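Last updated 15 August 2020

Shared kitchen meeting, Sjöberg house
Minutes (rough, shout if anything wrong)

Present: Dinesh Suvarna (chair), Elli Pelkonen, Eero Halonen, Martti Tikkanen
Apologies: Eetu Hämäläinen
Notes: Elli

1. Last minutes
Agreed. One correction from Martti, the descaler came out of the May money, not his own pocket. Noted.

2. Drawers and cutlery
Long one this. Eero says the top drawer is hopeless, chopsticks and spoons all in with the peelers, things jam at the back. Dinesh wants everything people use at the table kept on the table, upright, in pots. Martti not keen, dust. Elli: dust is less of a nuisance than a stuck drawer. Went round a few times.

Agreed to try it until the next meeting. Chopsticks and spoons to stand in containers on the red table. Knives stay in the drawer, no exceptions. Containers washed out when the table is wiped down.

Eero asked about chopsticks generaly. We have plain wooden ones and a few nicer ones with grooves cut in the end, and they get mixed up. Sort by type, bundle with a rubber band if going back in a cupboard. Anything split or furry goes in the bin, don't put it back for somebody else to find.
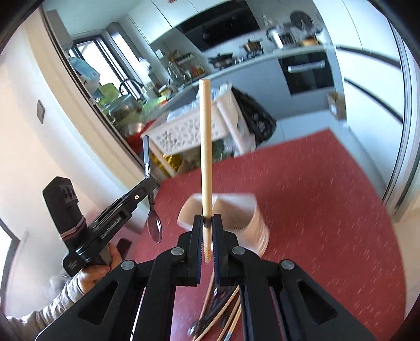 Can the wooden chopsticks go in the dishwasher with everything else?
Hand wash please, hot water and a drop of washing-up liquid, then stand them up to dry before they go away. Dinesh to put a note by the sink.

3. Pans
Lidded pot and the frying pans. Lids going astray again. Each lid to live on its own pot even if the stack is taller. Martti will oil the black pan, others to leave it alone with the scourer pls.

4. Buying
Budget left is 60 euros. Wanted:
- 12 pairs plain chopsticks
- 6 soup spoons
- drawer insert, Eero has seen one at Westuveo for 40, felt to be steep
Insert put off. If the pots work we wont need it. Chopsticks and spoons approved, Elli to order from Diven.

5. Upper cabinets
Top shelves not sorted since we moved in. Eero and Eetu to do it together (Eetu to be told!). Unlabelled jars out on the table for a week, then gone. Step stool is back from Trondeck, one foot still loose, so hold it for each other.

6. AOB
Tea towels: Martti taking them home to boil.
Fridge shelf swap, no time, carried over.

Next meeting: Dinesh to send round dates.

Recent minutes
Fridge shelves and labels
Recycling under the sink
Descaling, who and when

Contact: Elli Pelkonen, kitchen group | © Sjöberg house | Back to top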